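Tivcombe Highway Department: Route 93 Northbound Ramp to Close for Barrier Repair

TIVCOMBE – The northbound on-ramp to Route 93 at Zeren Street will close Saturday at 4 a.m. for repairs to the concrete median barrier and the adjoining guardrail. The closure follows a two-vehicle collision at the foot of the ramp earlier in the week. One lane of the northbound mainline will also be closed at the work area.
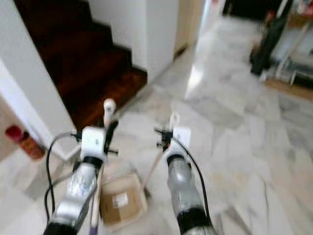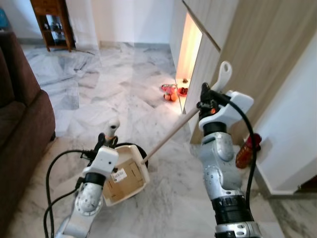
The collision displaced three barrier sections and damaged the end terminal of the guardrail. Temporary water-filled barriers have been in place at the location since the roadway reopened. They are rated for the posted work zone speed only, and the reduced limit remains in effect until the permanent sections are set and pinned.

Work will be carried out by Wolby, the department's contractor for roadside hardware. Crews will remove the damaged sections, inspect the footing, set replacement units and install a new end terminal. Drainage inlets next to the shoulder will be cleared of debris during the same closure.

"The footing has to be checked before any new section goes down," said Ida Petersen, district maintenance engineer. "If the anchor holes are cracked, we drill new ones, and that adds 2 hours to the schedule."

Northbound traffic will be detoured along Zeren Street to the Dvořáček Avenue interchange. Trucks over the posted weight limit on Dvořáček Avenue should remain on the mainline and use the next exit. Southbound ramps are not affected. Message boards will be switched on the evening before the closure.

Emergency vehicles will have access through the work area at all times – crews will hold equipment on the shoulder side when a unit is responding.

Bongani Nkosi, traffic operations supervisor, said the ramp is expected to reopen by mid-afternoon, weather permitting. Barrier pins cannot be grouted in steady rain. If the work is postponed, a revised time will be posted on the department's road conditions page.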